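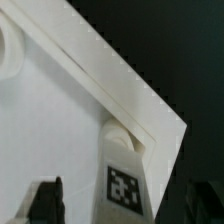 Fri 9 December

Up at half past six and the kitchen was cold enough that I kept my coat on until the kettle had boiled. Frost on the inside of the back bedroom window again. I wiped it down with the old towel and put the towel on the radiator. Must ring about the seal, I've been saying that since August.

Caught the early bus to Filthorpe for the allotment meeting, which was at nine in the room over the library. There was one thing on the list that mattered, the water. They are putting the rent up and also charging separately for the standpipes from next year. For a full plot that comes to 244 pounds all in. I had guessed it would be under two hundred. A man from the far end said he'd give up his plot before he paid that, but he said the same thing over the shed rules and he's still there. I voted for the half plot option. If it goes through I can keep the end with the raspberries and let the rest go, and my back won't be sorry.

Went down to the plot afterwards as I had my boots on. The ground was hard as far as the compost heap and soft behind it where the hedge keeps the wind off. Pulled three leeks with the fork and broke one. The sprouts are small but tight. Pigeons have been at the kale again where the net had come off its pegs, so I pegged it back with the bricks from the old cold frame. The purple sprouting looks all right. Left the parsnips, they can have another week of frost.

Someone has dumped a mattress by the bottom gate. I took the footpath way out and had to climb round it.

Lunch at the Matora, the soup and a roll. They have changed the soup. It used to be lentil on a Friday and now it's a tomato one, sweet, and the roll comes already buttered. It was warm in there and I stayed an hour with the paper and did most of the crossword. Couldn't get the bottom left corner. Worked it out on the bus home, it was OSPREY, and I'd had the R in the wrong place because of a bad guess going down.

Post had come when I got in. Seed catalogue, gas bill, and a card from my sister with a robin on it. She says they are going to Cisau for the new year after all and will I feed the cat. I said yes last time and the cat hid behind the washing machine for 2 days, but I'll do it. I need to ask her where she keeps the spare key now that the flowerpot has gone.

Spent the afternoon on the seed order. Broad beans, the same as before. Two sorts of potato, if I have only the half plot then just the earlies and one row of the pink ones. I'm not buying squash. I had eleven last year and gave away nine, and people started crossing the road. Beetroot, yes. I found the old order book in the sideboard and the first page is from 2000, when leek seed was less than a pound a packet. I read it for longer than I meant to. There are notes down the side about slugs and a hailstorm I had forgotten all about.

Leek and potato for tea, with the broken one. Put too much pepper in. The rest is in the blue pot on the back step with a plate and a stone on top.

The Poojary shop was still open at six so I walked round for milk and batteries. He had no large batteries, only the small, so the torch will have to wait. Clear sky coming back and the pavement already slippery by the postbox. I walked in the road for the last bit.

Tomorrow: ring about the window, post the seed order, take the library books back. Find the thick socks. Bins are Monday and it's the green one.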